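Skirkance build log: the wrists, the cables and the wardrobe task

The two-armed machine known on this site as Skirkance has now reached the end of its fourth stage of work. The previous entry dealt with the shoulder mounts and the frame. The present one covers the wrists, the routing of the cables and the first household task selected for the machine, which is the placing of garments on hangers.

Readers who have followed the project will recall that the arms were assembled in the Trurer shared workshop and brought home in two parts. The workshop remains the correct place for cutting and drilling. It is not a suitable place for a machine that must learn to work beside a bed, and the spare bedroom was accordingly cleared in August and assigned to the project until further notice. The bed has been kept. Its height proved convenient, and a flat surface covered with a plain sheet is a useful background for the cameras.

The wrist assembly was revised on two counts. The original fixing screws worked themselves free after long sessions and have been replaced with a slightly longer type, fitted with thread lock. The cable exit has also been moved. In the earlier arrangement the cable left the forearm too close to the joint and was pinched when the wrist turned fully inwards. It now leaves through a small connector and is given a generous loop before it returns to the stand. The loop is not elegant, and it must be watched when the arms are lowered, but no cable has been damaged under the new arrangement.

Control is provided by the Nazarenko board described in an earlier entry. It was purchased second-hand and carried an old version of its software, which would not accept commands for both arms at the same moment. The update took a full evening, the greater part of which was spent finding a lead that fitted. Both arms now answer together. A small delay remains on the left side and is under investigation.

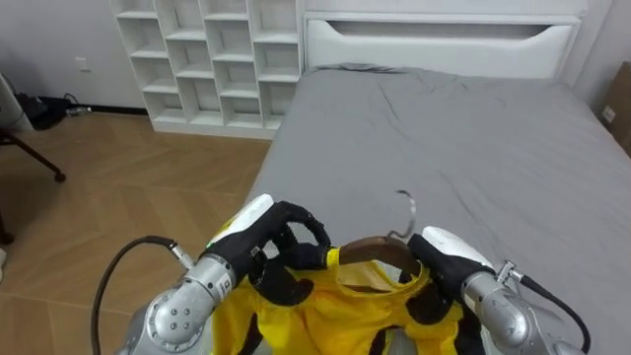 The choice of task was given some thought. Folding was considered first and set aside, as a folded garment is difficult to judge fairly: one person's neat pile is another person's heap. A garment is either on its hanger or on the floor, and the result can be entered in the log without debate. Hanging also requires both hands to act together, and this was the purpose of building two arms in the first place.

A total of 200 attempts was set for this stage. Of these, 70 ended with the garment properly seated on both shoulders. The figure is lower than was hoped. The remaining attempts were sorted by cause, and the most common fault was a slipping grip on one side while the other hand was still pulling. The second most common was a hanger turned slightly out of line, so that one end of it missed the shoulder seam altogether. There were also 13 attempts abandoned by the operator for reasons of safety, mostly in connection with the cable loop mentioned earlier.

Several observations may be of use to others undertaking similar work at home. Finger pressure should be set for the thinnest garment in the collection and raised from there. Slippery sports fabric behaves quite differently from cotton, and settings which serve one will not serve the other. The blind should be kept in the same position throughout a session - the afternoon light in this room shifted the colour readings enough to spoil a whole set of results. Finally, the emergency stop should be placed where it can be reached without leaning across the bed. This point was learned early and has been observed ever since.

With regard to cost, the only significant purchase during this stage was a set of Clolten finger pads, which have been ordered and will be fitted when they arrive. They are softer than the present covering and are expected to help with the slipping. Should they prove unsatisfactory, the present covering will be restored and the grip altered in software.

The next stage will begin with the delay on the left side. After that, the same 200 attempts will be repeated with the new pads and no other change, in order that the two sets of results may be compared. The parts list for the wrist has been corrected to show the longer screws, and the earlier list should no longer be used.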